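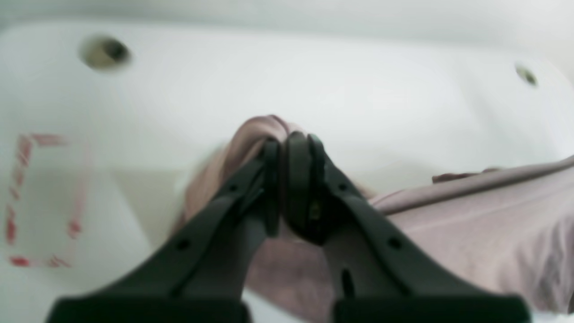
Notebook, Monday, December

Skirska regional election, transfer estimates between first and second round

Continuing from the last entry. Purpose for today: get the two results files on to a common set of polling stations, rerun the transfer model for the parties that issued an endorsement between rounds, and decide whether the Ernow survey can be used as a check on it.

Morning. Station matching

First-round file has 911 stations. Second-round file has 875. I had assumed the shortfall was late returns and that the missing rows would turn up in the next upload. Wrong assumption. The regional commission merged stations between rounds, and the merger notice is a scanned annex to the decision on ballot printing, so it does not come up if you search the site for station changes. Link is in the shared folder under sources, with the annex saved separately.

The annex lists old number, new number and address. Three kinds of change in it:

Straight merger. Two neighbouring stations become one, usually in the same building. Sum the first-round votes, keep the second-round number.

Split merger. One station is closed and its register is divided by street between two others. The annex gives the streets but no count of voters per street.

Renumbering with no merger. Same address, same register, new number. These are the dangerous ones. A plain join on station number pairs them with the wrong row and raises no error.

Checked the join in last week's script. It is a plain join on station number. So last week's figures include renumbered stations matched to strangers, and the plot on the shared drive should not be used. I have moved it to the folder called old and put a note in the file name.

For straight mergers and renumberings I built a lookup table by hand from the annex. Columns are old_id, new_id, type, page. Please keep the page column filled if you add anything to it. The scan is poor on the last pages and a couple of the entries could be read either way, marked with a query in the type column.

For split mergers there are two options. Either divide the first-round votes in proportion to the change in registered voters at the receiving stations, or collapse the closed station and both receivers into a single unit. The first keeps more units but assumes that voters on each street behave like the station as a whole. The second loses a bit of resolution and assumes nothing. Went with the second. The split stations are nearly all in the town, where we have units to spare.

Check on the result: registered voters in each matched unit should be close in both rounds. Most are. The outliers are the hospital, the barracks and the university halls, all of which have a supplementary register which is redrawn each time. Left them in the lookup, excluded them from the model with a flag (special = 1). Any run reported from now on should say whether the flag was applied.

Late morning. Endorsement coding

There were 7 parties eliminated in the first round that won enough votes for us to model. The model needs one endorsement code per party. Pinheiro, which is what we have been calling the coding scheme, allows: formal endorsement, leader's endorsement only, against a candidate, free vote, silent.

Went back to the statements themselves, having previously worked from the newspaper summaries. Notes for the codebook:

A statement by the party council is a formal endorsement. A statement by the chair at a press conference is formal only if it refers to a decision of a party body. If the chair says "we support" and cites no decision, it goes down as leader's endorsement only. One case moves under this rule, from formal to leader only, and it is one of the larger parties, so it matters.

"Our voters know what to do" is a free vote. We have had this one both ways in earlier elections and the codebook was silent. It now has a line.

A party which calls for the defeat of one candidate without naming the other is coded against. Do not promote it to an endorsement of the opponent even though there were only two names on the ballot. The whole point of keeping the category is to see whether it behaves differently.

Local branches. One branch in the north of the region came out against the line taken by its own council. The party-level code stays as it is, with a branch variable added at district level. I have not used it in the model yet.

Date of statement also matters and we had not been recording it. Added a column for days before the second round. One endorsement came so late that it was announced after the last televised debate, and I would not expect much from it whatever the transfer figure says.

Lullex did the first pass of the text coding. For the record, it agreed with the hand codes on the formal statements and was poor on the free votes, where it reads any warm sentence about a candidate as support. It also treats a quoted opponent as the speaker if the quotation runs over a paragraph break. Suggest we keep using it to find the relevant passages and stop using its codes. That would save the step where we argue with its output.

Early afternoon. Model run

Rows are first-round choice including abstention, columns are second-round choice including abstention and spoilt papers. Fitted by district, then pooled with weights for registered voters. Intervals from 500 bootstrap draws over matched units, drawn within district. The seed is in the config file.

First run failed in one rural district. It has too few units once the mergers are applied, and the draws kept producing a table with an empty row. Combined that district with its neighbour for the fit only. They share a constituency and had similar turnout in both rounds. The combined district is labelled with both names in the output, so the maps script will need a fix before it will read it.
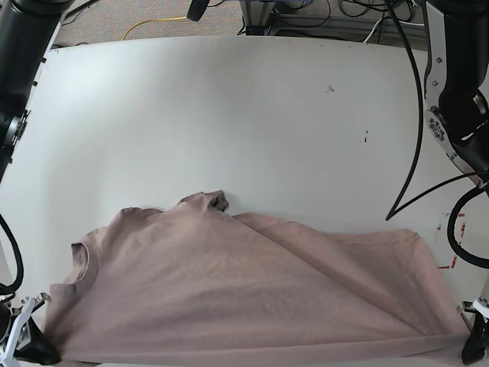

Second run completed. Observations, without reading too much into any of them:

Formal endorsement goes with a higher transfer to the endorsed candidate than free vote, in every district where both can be estimated. The intervals overlap in the rural districts and not in the town.

The party moved to leader's endorsement only looks much closer to the free-vote parties than to the formal ones. It would be easy to take this as support for the coding change. I made the change before the run and the order can be seen in the log, but one party is one party and its voters were older and more rural to begin with.

The against category sends a larger share to abstention than any other. Plausible. It is also what the model would do if turnout fell for some unrelated reason in the places where that party is strong, and it did rain heavily in the west on the day.

Spoilt papers went up between rounds. The model puts most of the increase on two small parties. I do not believe the split between the two. They are strong in the same places and the fit cannot tell them apart, which shows in the draws: when one goes up the other goes down. Report them as one row.

Compared the run with last week's. The bad join had pulled all the transfer rates towards the regional average, as you would expect from scrambling part of the rows. The ranking of parties has changed in the middle. Top and bottom are the same.

Afternoon. Ernow survey

Ernow did a telephone survey in the week between the first-round result and the second round, and has released the tables but not the respondent file. Asked for the respondent file, no answer so far.

Things to note before anyone puts these numbers beside ours:

Recalled first-round vote overstates the winner, as usual. The tables are weighted by age, sex and district, with no weight for recalled vote. This can be partly corrected from the tables as published, because they give second-round intention by recalled vote, and we only need the rows.

The rows for the small parties are too thin to use. Several are shown as whole percentages that can only come from a handful of people. I would use the two largest eliminated parties and leave the rest out.

Fieldwork began before some of the endorsements were made. With the new date column we can at least say which ones. For the late endorsement mentioned above the survey is a before measure only.

The intention question had "would not vote" read out as an option and "undecided" accepted only if offered by the respondent. That will push people into one or the other. I have no view yet on the direction.

For the two parties where a comparison is reasonable, the survey shows a higher transfer than the model. The difference is in abstention: people told Ernow they would vote and the station results suggest that a fair number stayed at home. Among those who did vote, the two sources are close.

Problems and loose ends

Overseas stations are in the first-round file under a different prefix and are absent from the second-round file altogether. Either they are published separately or they have been added to a district total. District totals in the second-round file are slightly higher than the sum of the stations in one district, which makes me suspect the latter. To be checked against the protocol scans.

The turnout column in the first-round file is computed on the register at opening, and in the second-round file on the register at close. Recomputed both on the register at close. The raw columns are kept with the suffix _pub.

Candidate names are transliterated in two ways across the files. Use the candidate codes.

The query entries in the lookup need a second reader. Read the scan first and then look at what I put.

To do

Run again with the special stations left in, to see how much they move the town.
Fix the maps script for the combined district.
Put the two new rules and the date column into the Pinheiro codebook, and recode the previous election under the new rule for leader's endorsements.
Write to Ernow again, asking for the unweighted row totals if the respondent file is not available.
Find the overseas results.
Replace the figure in the draft. The text under it also quotes the old transfer rate in the second paragraph and again in the footnote.

Left the bootstrap output in scratch, not backed up. It can be regenerated from the config if scratch is cleared overnight.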